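About Vanum

Vanum is a data breach response firm. We help small and mid-sized organisations find out what has been taken, who needs to be told and how to stop it happening again.

The company was set up by Abílio Marinho and Rui Arruda, who had worked together on the security desk of a hosting company. Abílio runs investigations. Rui looks after clients and deals with their lawyers and insurers. There are 7 of us on the response team, and two are on call every night, including bank holidays.

We have handled some 100 incidents to date. Most began with a stolen password or an old server that had been left running. Our clients include dental practices, colleges, testing laboratories, letting agents and a number of membership sites that hold private details about their users.

What we do

Incident response, by phone first and on site where needed.
Gullon, our log collection tool, which clients can keep after a case is closed.
Pai, a monthly check for staff email addresses in leaked data.
Kidside, a short course for schools and nurseries on looking after pupil records.

We do not negotiate with extortion groups or pass on payments. If a client decides to take that route, we will carry on with the technical work and keep our own notes separate. Reports are written in plain English and belong to the client.

To report an incident, ring the number at the top of the page. For anything else, use the contact form and we will reply within two working days.

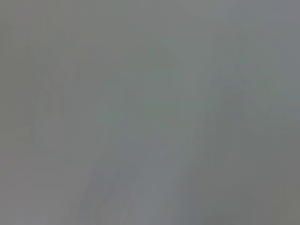
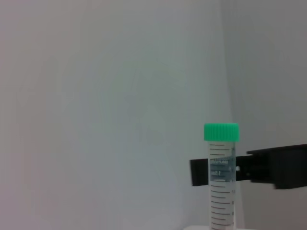
Second picture: plastic tube with a green screw cap.

Page last updated January 28, 2026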